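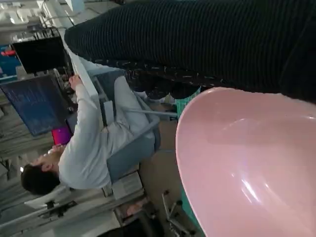 **What is in this dataset?**
Short two-arm episodes of everyday pick and place jobs, recorded by the student robotics club at Navholm. Joint positions, video from both wrists and the head, one line of task text per episode.

# navholm-tabletop (v2)

Second upload, replaces the first one. Delete your old copy please, the gripper values in it were swapped left/right and there's no fixing that after the fact. Club project for the Hudec student round, so expect rough edges.

## Contents

- 1,172 episodes, all teleoperated
- 6 task families – put in bowl, take out of bowl, move across mat, hand over, fold, free play
- free play has no success label, don't train on it as if it did
- episode length varies a lot, the longest ones are mostly somebody learning the controls

## Folder layout

```
navholm-tabletop/
 episodes/
 <task>/<id>/
 joints.csv
 wrist_left.mp4
 wrist_right.mp4
 head.mp4
 task.txt
 splits/
 tools/check.py
```

Run `python tools/check.py` before anything else. It lists missing files and any episode where the streams drift apart by more than 100 ms. Drifted ones are kept in but left out of `splits/train.txt`. If you build your own split you'll want to skip them too – Ziad lost an evening to that.

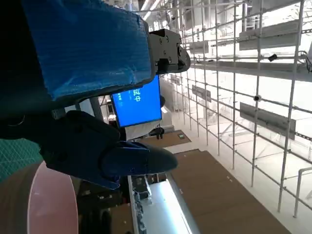
Drift is worst on the left wrist stream. We start all three together but they don't stop together, so trim from the end and never the start. `joints.csv` has the master clock. Timestamps in seconds, float, first row is zero.

## Labels

Success is marked by whoever wasn't driving. Sawsan and Arturo did the bowl tasks, Boris the rest. Rules we used:

- object has to be let go and staying put at the end of the episode
- touching the rim on the way in is fine
- dropped and picked up agian = still a success, but gets `retry` in the notes column
- knocked the bowl over = fail, even if the bun ends up in it somehow

Where markers disagreed we kept both and set `agreed` to 0. Around 2% of the labelled ones. 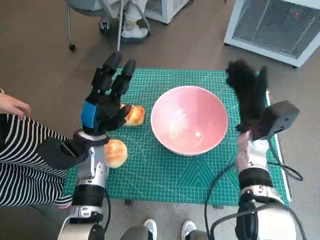
*Two buns and the pink bowl on the cutting mat, put in bowl family.*

## Known problems

- people are visible in a fair few episodes, usually legs and shoes. Everyone signed the club form. No audio
- lighting changes between sessions, not logged
- `fold` is thin, the club ran out of time
- task text is typed by hand, so "bun", "roll" and "bread" all mean the same thing. Lower case it at least
- some of the early notes are in shorthand only Jad can read, ask him

## Using it

Fine for coursework and research, credit "Lurenel Robotics Club, Navholm". Not for sale, no identifying people in the video. If you train somthing on it send us the numbers, good or bad.

## To do

- [x] reexport gripper values
- [ ] clean up task text (Boris)
- [ ] more fold episodes before the Kuvodville meet
- [ ] proper licence file – Sawsan has a draft

Last edit 5th February, Jad Khoury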